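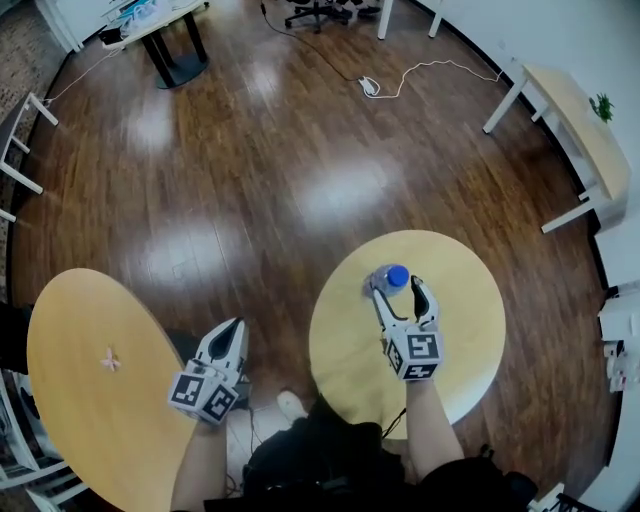 Asunto: Re: mesas redondas para la sala

¡Hola a todas!

Contesto abajo, que si no me lío.

> Ruby-Lee Wihongi escribió:
> ¿Nos quedamos con las redondas claras o pedimos las Juntunen? Salen a 215 cada una y hay que avisar antes de marzo.

Yo me quedaría con las redondas, la verdad. Sobre el suelo de lamas marrones quedan preciosas (¡cómo brilla ese suelo!) y para una botella de agua y cuatro papeles sobran. La flor rosa y blanca me encanta en la mesa, yo pondría más, que en Vunik tienen una bolsa de 300 y nos da para todo el año.

Eso sí, traed las botellas con tapón, por favor, que la última vez acabé yo con la fregona. Ah, y Ruby-Lee, ¿me guardas el catálogo de Corkel? Paso a las 13 h a recogerlo.

Un abrazo enorme,
Maite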